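Ticket 78: label printer drops the last line of every address
Opened by: Reshma Masilela
Status: still open, sort of

Right, picking this up again from Sushil because he's off until December. Short version: the Skonano in the packing room prints the name, the street and the town perfectly, then leaves off the postcode. Every parcel from the Mellardale shop has needed its postcode written on by hand since the stock count, and my handwriting isn't getting any better!

Tried so far: turned it off and on (obviously), fed in a new roll, cleaned the head with one of those little wipes, and put the driver back on from scratch. No change. The test page comes out complete, which made me think it was our template and not the printer.

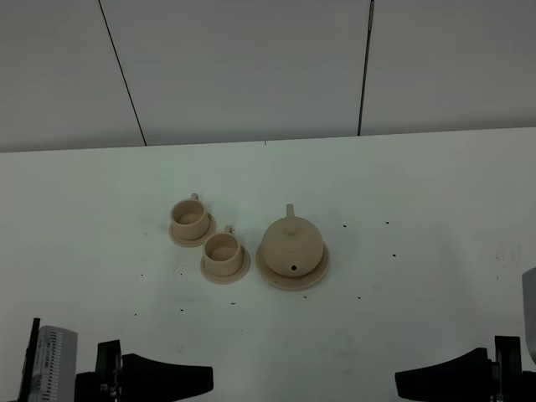
So I opened the template in Destlow and had a poke about. The label height was set to 51 mm, but the rolls we buy now are a bit taller than that, and the address box had shrunk to match the old size. I dragged it back out and saved it as a new copy (the old one's still there, please don't delete it, Thaís uses it for returns). Ran 6 labels and five had the postcode. The sixth was a Welsh address with an extra line, and that one lost it again.

Anathi reckons we can drop the font size by one. I'll try that after lunch, before we start on the tea order, and post back here.

Recent tickets
Scanner beeps twice on returns
Nkosi invoices missing page two
Shared inbox nearly full again
Till drawer sticks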